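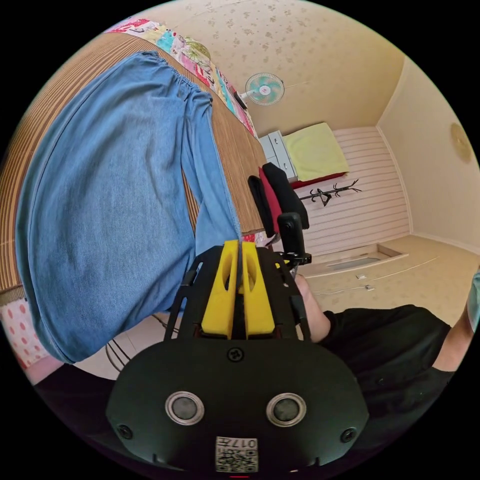

Biltia School Farm Grant
Progress report for November
Prepared by Hedvika Urban, program lead

Enrollment in the animal science class stands at 18 students, two more than in the fall. All of them have finished the biosecurity unit, and 10 have started their record books. The others will start once the second set of books arrives from Flilwood.

The new brooder room opened this month with 200 chicks. As of Tuesday, 174 are on feed in the main pens. The rest were moved to the Hatau campus, as set out in the original plan. Radomír Brabec handles the daily log there and sends it over every Friday.

Fencing is behind schedule. The contractor, Tóth, has set the corner posts on the north side, but the gate hardware came in the wrong size and had to go back. We expect the run to close before winter break — the ground may slow us down if it freezes early.

Spending is within budget. The feed line is slightly over and the transport line is under by a similar amount. Jarmila Ondrejka has the receipts and will send copies with the next claim.

We ask for approval to move the unused transport money to bedding.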